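Ticket 4000-171
Subject: Push-button switches, mixed lots, contact blocks loose or not seating
Product: Fontana panel kit, yellow and green momentary buttons
Site: Vakier, bench 2
Status: Open, waiting on parts
Opened: 2026-10-22

Problem as reported
Kit for the Reltik panels came up short at wiring. Some buttons press fine but no continuity on the NO side. Some have the contact block sitting crooked on the body. Yellow ones mostly, at least one green. Wiring crew pulled the whole lot and sent it back to the bench in one bag, good and bad together, no tags. So first job is sorting.

Log

08:40 Bag opened. No packing slip. Label on bag says Doka, which is the old supplier, so either someone reused the bag or we have two lots mixed. Asked stores, no answer yet.

09:05 Set up the bench. Blue tray in the middle for anything not looked at yet, a white bin each side. Left bin = goes to meter. Right bin = block looks off, needs to come apart. Please keep it that way, last time in March the bins got swapped at lunch and we did the whole thing over.

09:30 Started. Only put a few in the tray at a time, otherwise caps get under each other and you miss one. 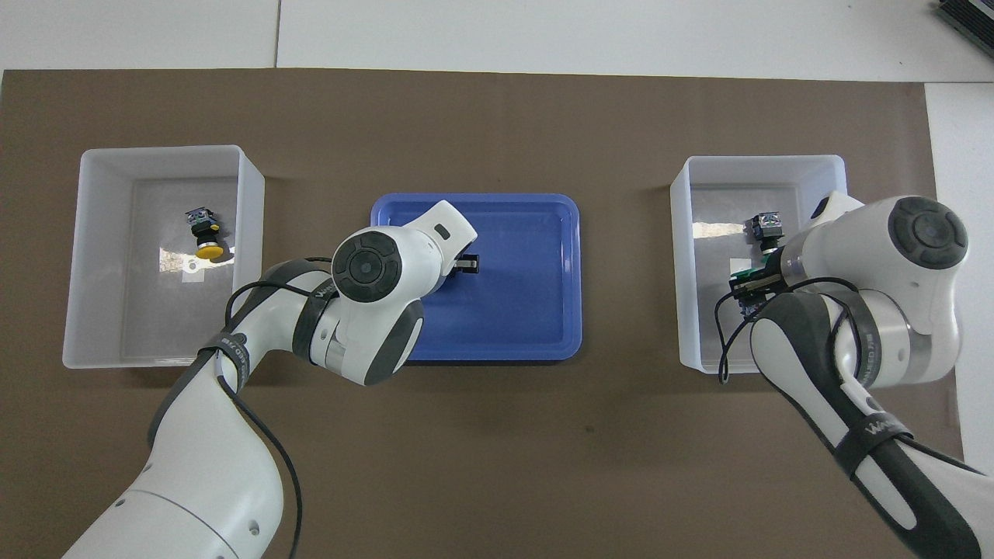
Bench 2 during sorting, one yellow button in the left bin.

09:50 First yellow on the meter. NO side open when pressed, NC side ok. Took block off, put it back on, pressed till it clicked. Now reads fine. Did it again with the next one, same result. So block not fully home, at least on these.

10:15 Third one no good. Reseated twice, still open. Swapped block from a known good button, works. Put bad block on the good button, fails. So thats a dead block, body and cap are ok. Do not scrap the whole button for this, blocks are a separate part.

10:40 Stores called back. Bag was reused, Doka label means nothing. All one lot. Good, one less thing.

11:10 Next batch in the tray. Lay them so you can get at the block, cap color doesnt matter for the test but write it down, wiring needs to know how many of each they get back.

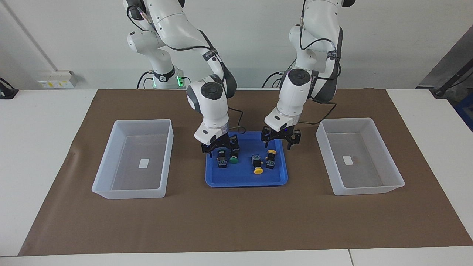 Greens get the same check as the yellows, same order: look at the block, push on it with your thumb, then meter both sides, pressed and released. If it moves at all under the thumb it goes right bin, dont bother metering first.

11:45 Found something on the latch. Small lever on the side of the body has to be all the way over before the block goes on. If its halfway the block still clips, feels ok, then backs out when you tighten the terminal screws. Tried it on purpose with a good one and got the same fault. Pretty sure this is most of it.

12:20 Break. Left everything as is, note taped to shelf.

13:05 Checked terminal torque. Driver on bench 2 was set too high, somebody had it set up for the ground bar. Turned back down. May have helped push the blocks out, cant prove it.

Workaround for wiring untill parts arrive
Lever all the way over. Block on, listen for click. Pull test by hand. Then screws. Meter before it goes in the door, not after.

Parts
Spare contact blocks ordered from Fontana, order ref 700. No ship date given.

Open items
- Dead block goes back with the return form, keep it out of the spares drawer
- Need tags for the bins, tape keeps falling off
- Work sheet step for the lever is missing, needs adding before the next Reltik run
- Recheck driver setting at start of shift

Leaving open till the blocks come in. Reply on this ticket pls, dont start a new one.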